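Shop > Laundry & Care > Wool Wash > Abubakari Wool Wash, Unscented

Filed under: Coats & Knits, Hand Wash, Staff Favorites

Abubakari Wool Wash, Unscented

I've been selling wool wash out of this little shop for a while now, and I have opinions (sorry in advance). Most bottles I tried before this one either smelled like a candle store or left my sweaters feeling kind of squeaky. Abubakari doesn't do either! It's a thin, pale liquid, it hardly foams, and you don't need much of it at all.

It comes in a 19 ounce bottle with a screw cap that doubles as a measure. Two capfuls in a sink of cool water will do a heavy sweater, and I use less for scarves and hats. Let things soak while you make lunch, press the water through gently, and then roll the whole thing up in a towel. No wringing, please! I did that once to a cardigan I loved and the shoulders have never forgiven me.

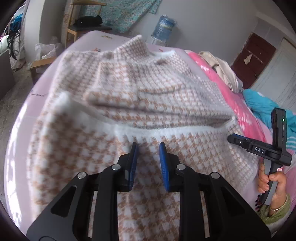

The no-rinse question comes up a lot. The label says you can skip rinsing, and for thin knits I do. For anything thick, or anything that's going on a baby, I give it one rinse anyway and I sleep better. If your water is hard like mine, you might want that rinse too.

Now, coats. Check the tag first, and if it says dry clean only, believe it, especially when there's a lining or shoulder pads involved. What I do at home between cleanings is spot work: a drop of the wash in a cup of water, a soft white cloth, dab dab dab around the cuffs and collar, then a second cloth with plain water. Try it on an inside seam before you go anywhere near the front. Then leave the coat to dry flat or on a fat wooden hanger, away from the radiator.

A bottle gets me about 40 sink washes, and I do wash a lot of wool. I keep mine next to the Skundden brush, and between the two of them I've cut way down on trips to the cleaner.

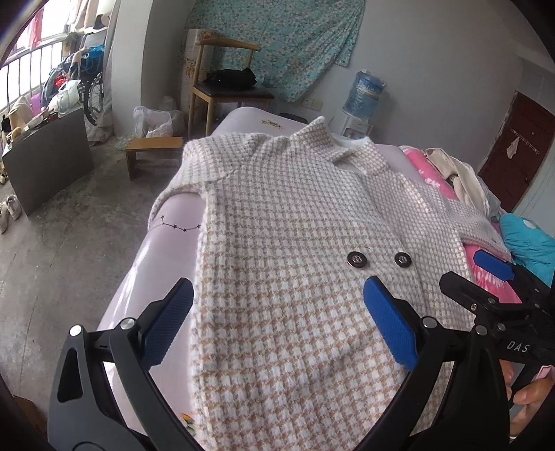

Lidard, February

The new batch is in and on the shelf! Same formula as before, but Abubakari has switched to a cap with deeper ridges, so it's easier to open with soapy hands (I had complained about this, and so had plenty of you). Refill pouches are still on the way. I'll put them up on this page as soon as I have them, and you can keep using your old bottle and cap with them. Pickup orders are ready after 2 p.m., and the side door is the one to use while the front step is being fixed.

Related items
Skundden Horsehair Clothes Brush
Helel Flat Drying Rack
Helel Wide-Shoulder Coat Hanger
Cedar Blocks, Bag
Abubakari Wool Wash, Lavender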